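4. House rules for shared grasping cells

The preceding section dealt with what the published standards ask of an arm that works near people. We now turn to what they leave out, which is nearly everything a laboratory argues over on a weekday afternoon. A safety standard will tell you how to assess the risk of a pinch. It has no view on who moved the bin, why the comb has gone, or whether a trial counts when someone leaned on the table halfway through. These matters fall to the people who share the cell, and in our experience they are settled by whoever is most tired of the subject.

The rules below were drawn up at Altonum over one September and then revised whenever they proved unworkable. The version discussed here is the one pinned up on 09/04/2018, which we call the Tirnulon rules after the project that paid for the paper they were printed on. They cover bin-picking cells used by more than one group. We make no claim that they suit welding, palletising or anything with a blade.

4.1 Fixing things down

The first rule is that whatever the arm can reach is either meant to be picked up or fixed to something that isn't. Our early drafts said "adequately secured", a phrase with the great merit that everyone could agree to it without doing anything. The current wording says the bin must be clamped to the table and that the clamp must be checked by hand at the start of each session. Pushing the bin with a finger is an accepted check. Looking at it is not.

We had expected objections on grounds of time. What we got was a dispute about glue. One group preferred to stick the bin down, which does hold it very well, and continues to hold it when the next group wants the table back. The rules now state that fixings must come off with ordinary tools and leave the table usable by others. Clamps are recommended. They are cheap, they come undone when asked, and a loose one can be felt straight away.

A clamp brings its own trouble, since it has to stick out somewhere. We ask that it be placed on a side of the table the arm does not sweep over, and that its position be entered in the cell's model of its surroundings. This second part was ignored for most of the first year. Eder, who kept the incident book, recorded the results under the heading "clamp, again".

4.2 Cables

Everybody has a rule about cables and everybody's cables look the same. Ours asks that the bundle on the arm have enough slack for the full range of wrist motion, that it be fastened above and below each joint it crosses, and that the person starting the session drive the arm slowly through its end positions while watching the bundle and not the screen. Cables on the floor should run behind the arm, away from where people stand. Where this can't be done they should be covered.

Slack is a matter of taste up to the moment it isn't. Too little and the connector works loose over a few days, giving faults that are blamed on software. Too much and the loop finds a corner. We tried to give a figure and abandoned it, as the right length depends on the arm, the gripper and what the last person added without telling anyone. The slow drive remains the best test we know, and it has the further use of making people stand next to their robot for a minute.

4.3 The object set

Much has been written on standard object sets, and we support them in the way one supports regular exercise. In practice a shared cell gathers household goods and toys, and these have the advantage of being varied and unpleasant to grasp. The Tirnulon rules therefore say less about which objects to use than about how to keep track of them. Each object gets a label in a shared list, with its weight and a photograph from two sides. Objects that break are retired and the date is noted. Replacements are new entries, even when they come from the same shop and look identical to everyone except the gripper.

We ask for variety of a particular sort: something soft or oddly shaped, something with a handle, something with a surface that confuses depth sensing, and something that can sit inside something else. The last of these causes most of the arguments. If the gripper lifts a bowl with a cup in it, has it picked one object or two? Groups reported this differently for a year, and the published success rates of two of them cannot be compared as a result. Our rule is that the target is named before the attempt, and that a lift which brings along an uninvited passenger is entered in a column of its own. It is neither a success nor a failure. Authors may decide what to do with the column, provided they say so.

Figure 4 shows a cell of the kind the rules have in mind, with nested items and a brush among the contents.

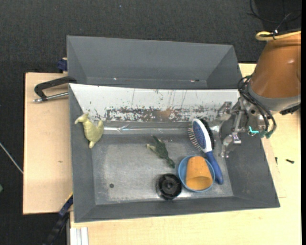

Figure 4. Bin-picking cell with clamped bin, mixed household objects and toys, and parallel gripper.

The brush deserves a word. Its handle and its head are two quite different problems joined together, and a policy that has learned to love handles will do well on it and learn nothing about bristles. We ask that the grasped part be noted for any long object. It takes one keystroke, and people resent it out of all proportion.

4.4 Wear and dirt

Bins get stained and scuffed, and there is a school of thought that they should be kept spotless for the sake of the vision system. We side with the other school, chiefly because we belong to it. A marked background is what most working cells have, and a method that fails in front of a few brown speckles has told you something useful. The rule is only that the state of the bin be recorded by photograph at the start of a series and again at the end, and that nobody cleans it in between. A well-meant wipe in the middle of a run of 2,000 attempts cost the Trisus group a comparison they had promised to a reviewer. The wipe was thorough, too.

Small loose parts are another matter. A screw lying on the table may belong to nothing, or it may belong to the gripper. The rule is to stop, pick it up and find out. It should not be moved to the windowsill, where we have a collection.

4.5 Keeping the rules

Over the period studied, 69 sessions were logged with a completed start sheet. Of these, 30 noted at least one item put right before the arm was powered, most often a clamp or a cable tie. We would be foolish to treat this as proof of anything, as a sheet that asks whether you have tightened the clamp will produce a great many reports of tightened clamps. Cárdenas, where the same sheet was tried on a second cell, found that the most honest entries were those in which the handwriting was worst. We have not followed this up.

Two changes did make a difference that everyone noticed. Cutting the sheet to one side of paper meant it was read. Moving it from the office wall to the emergency stop meant it was read in the right place. Neither change needed a new rule, which may explain why they were accepted without a meeting.

Exceptions are allowed. A group may set aside any rule in this section other than those on fixing and on cables, if it writes down which rule, for how long, and who agreed. The written note goes on the cell itself, where the next group will find it. Notes left in shared folders were read by their authors only, and in one case not even by them. An exception lapses at the end of the series it was granted for, and must be asked for again if the work goes on.

Section 5 describes how the start sheet was adapted for cells with two arms, for which the rule on cables had to be rewritten from the beginning.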